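Rusent Workroom Newsletter
Garments and Storage
Item 929: Hanging printed T-shirts on a flat surface

By Mairéad Heffernan

Several readers wrote after the last item on folding to ask how printed T-shirts should be kept when there is no rail and no spare drawer. The usual case is a small room with a table, a cabinet and very little free wall, where one or two shirts are worn often enough that putting them away in a box is a nuisance. Flat hanging works well in that situation. The shirt is held at the top and lies against an upright surface such as a wall or the side of a cabinet, with the front facing out.

The example used for this item is a bright pink T-shirt with black cursive lettering across the chest and a dark graphic below it. Large script of this type is sensitive to folding. The strokes are long and joined, and a crease that crosses them shows at normal viewing distance. A small graphic lower down is more forgiving, but it should still lie flat.

Suspension point

A T-shirt should be held at two points along the shoulder seams, or at the neck if it weighs little. Loops and neck tapes are sewn for light loads. They will hold a dry shirt of ordinary weight. Do not hang a wet one this way. The Lernard medium cotton shirts we weighed for the November item picked up a good deal of water in the wash and kept enough of it after spinning to pull a neckline out of shape overnight.
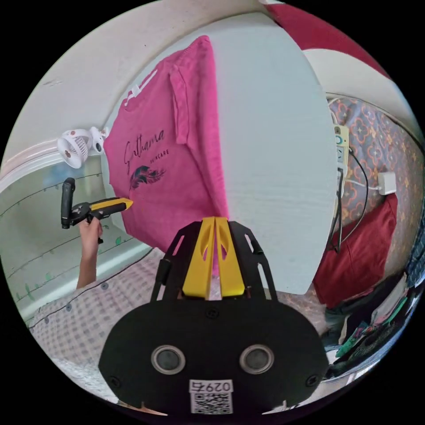
If the shirt has to be held by the neck, use the back neck seam and let the front collar fall slightly forward. Check the collar after the first day. If it has opened into a V, move the support out to the shoulders. Shoulder seams usually contain a second layer or a tape and are the strongest part of the garment.

Clips with ridged jaws leave marks in jersey. Flat jaws are better, and a folded scrap of cotton between jaw and shirt is better again. We tried the Clurero flat clip on three weights of fabric and found no marks after 18 days. It does slip on synthetic blends.

Surface

The surface behind the shirt should be clean, dry and smooth. Painted board, sealed wood and wipeable panels are all suitable. Rough plaster is not, particularly near a doorway, where the hem moves each time the door opens. A light-colored shirt should be tested against any newly painted or stained surface with a white cloth first: press, hold, look for transfer.

Leave the hem free. A hem trapped behind a box or board develops a horizontal crease, and on a long shirt the crease tends to form just under the print. The same applies to the sides. A panel or door standing partly over a shirt will press one sleeve and leave the other loose, and the two will look different when the shirt is worn.

Distance from the tabletop

Shirts are often hung on the side of a cabinet beside or under a table. The position is convenient and keeps the garment out of direct light. The limitation is height. A medium adult T-shirt measures 70 cm from the shoulder to the hem, so a full-length hang needs a clear drop of more than that.
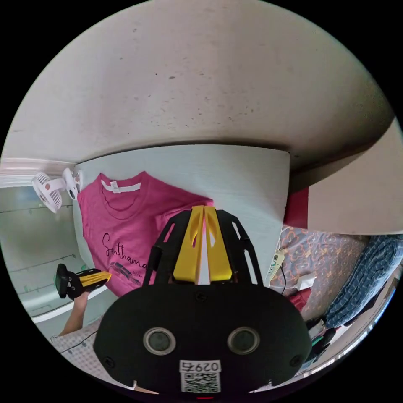
Page last changed: Monday, August 10, 2026

Where the drop is shorter, turn the shirt up once at the back of the hem, below any printing, and change the position of the turn every week or so.

Air movement

A small clip-on fan is enough for a single shirt in a closed room. Set it to blow across the fabric from the side. Air aimed straight at the front presses the shirt against the surface behind it and slows drying at the back. Clamp the fan to something rigid and route the cable so that it does not pass behind the garment. Run the fan at low speed.

Pressing

Turn the shirt inside out. Iron from the back at the temperature on the care label, and keep the iron off the print entirely if the label is missing. For 100 percent cotton with a printed chest, place a plain cotton cloth inside the body so that the print does not touch the opposite face. Let the shirt cool flat before it is hung again.

Rotation

A shirt left in one place collects dust along the shoulders and the upper edge of the sleeves. Shake it out weekly and wipe the surface behind it at the same time. If it hangs near a window, reverse it every second week. Pinks fade unevenly, and the difference between a covered and an uncovered area can be visible within a season.

Correction to the previous item: the folding board dimensions were given as width by height. They should have been read as height by width. The cutting diagram was correct.

Readers who have measured clip slippage on blended fabrics are asked to send the fiber content and the number of days hung.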